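Tag der offenen Tür bei Raudsepp - wir waren dabei!

Seit Monaten reden wir zu Hause über das neue Bad, und weitergekommen sind wir dabei keinen Zentimeter. Also sind wir am Samstag zu Raudsepp gefahren, 130 Kilometer hin, und ich hatte ehrlich gesagt mit Gummibärchen und Prospekten gerechnet. Gab es auch, aber dazu eine richtige Werksführung! Start war um zehn, unsere Gruppe bestand aus 18 Leuten, und die meisten hatten wie wir einen Zettel mit Maßen in der Tasche. 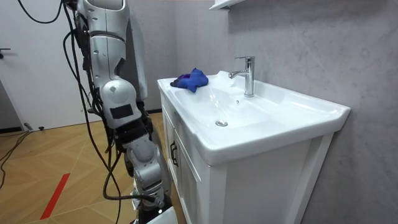 Zuerst ging es in die Gießerei, wo der flüssige Ton (Schlicker heißt das, wieder was gelernt) in Gipsformen läuft. Danach muss alles trocknen, und zwar schön langsam, sonst gibt es Risse. In der Glasurhalle roch es nach nassem Stein, und am Ofen war es so warm, dass ich die Jacke ausgezogen habe. Am Schild stand 1119 Grad - da wird mein Backofen zu Hause ganz klein.

Am längsten sind wir dann bei den Waschtischen hängen geblieben. Mein Mann wollte unbedingt die Serie Furkano, ich fand Uler schöner, weil man da neben dem Becken noch was abstellen kann. Diskutiert haben wir bis in die Kantine hinein. 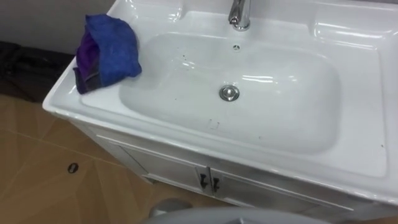 Wie breit sollte ein Waschtisch sein, wenn morgens zwei Leute gleichzeitig davorstehen? Unter 100 Zentimetern wird es eng, hieß es bei der Beratung, und wer die Ellbogen gern ausfährt, nimmt lieber gleich zwei einzelne Becken.

Tja, und damit war unser Plan für die Nische neben der Tür erledigt. Beim Kartoffelsalat haben wir den Grundriss auf einer Serviette neu gezeichnet, und die Dusche ist dabei ans Fenster gewandert.
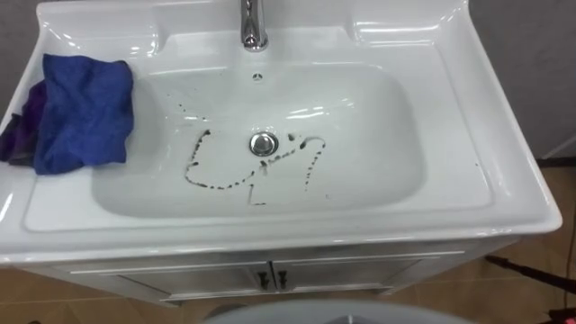 Nachmittags gab es noch einen Vortrag zur Pflege von Keramik. Scheuermilch ist tabu, gegen Kalk reicht verdünnte Zitronensäure, und hinterher gut nachspülen. Ich habe fleißig mitgeschrieben! Im Werksverkauf haben wir uns zurückgehalten - nur ein Seifenspender von Clorkar ist mitgekommen. Im Juli kommt jetzt erst mal der Installateur zum Ausmessen, und bis dahin klebt die Serviette am Kühlschrank.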